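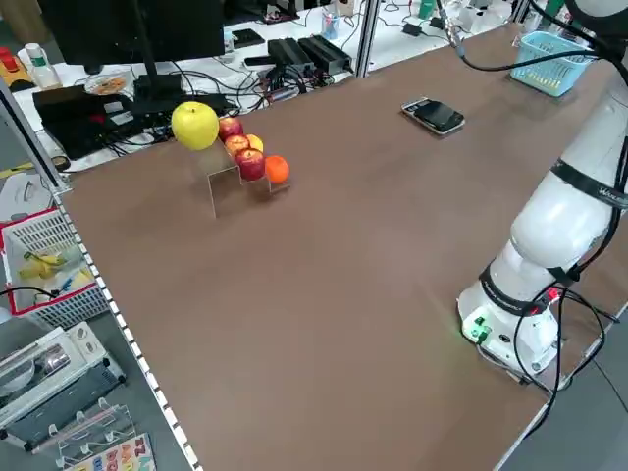 Reading time: 2 min

4.3 Failure analysis: stops during the basket task

Figure 4. Workspace for the fruit, bottle and basket tasks, with stepped acrylic stand and light blue basket.

The basket task was run for 352 trials at the Arkatcombe site under the Rara controller. The success rates in the previous section exclude trials that ended in a protective stop. We treat those trials separately, as they share a cause that has little to do with grasp planning and would otherwise be counted against the planner.

A protective stop is raised when the measured joint torque departs from the model torque by more than the set limit. The limit was the same for both arms and was not changed between tasks. In the first block of trials, stops were logged at the wrist joint of the right arm while the arm was moving through free space. The joint log gave no sign of contact, and the arm resumed normally once the stop was cleared by hand.

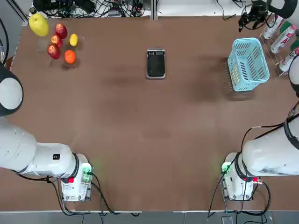

We first suspected the payload setting. The Iteo driver stores a separate tool mass for each arm, and an error there would offset the model torque in every pose. Weighing the tools and entering the values again made no difference. The stops also clustered in one part of the workspace, on approaches from the far side of the table with the wrist turned close to its limit, and a constant mass error would not produce that pattern.

The fault was traced to cable drag. With the wrist turned outward, the cable loop ran out of slack and pulled on the joint. The load grew slowly enough to pass the contact filter, then crossed the torque limit near the end of the approach. Turning the wrist by hand with the brakes released reproduced the same rise in torque.
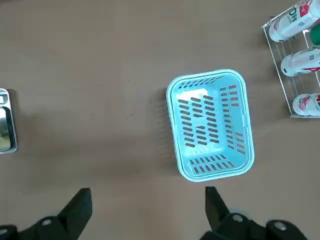 Stops at this stage carry a second hazard. The fingers are open and low, and the arm holds its pose until an operator clears the fault. On 4 occasions the operator reached into the workspace before the arm had been put into its safe state. There was no injury, but the procedure allowed it, and we regard this as the more serious finding.

We made 2 changes. The cable was given a longer service loop, and the wrist range used by the planner was reduced so that the loop stays slack in all planned poses. The clearing step was also moved to a switch outside the reach of the arms, following the layout proposed by Mykhailiuk. No stops in free space were logged in the second block. The reduced range does cost some reach at the far corners of the table, and objects placed there were reassigned to the left arm where possible.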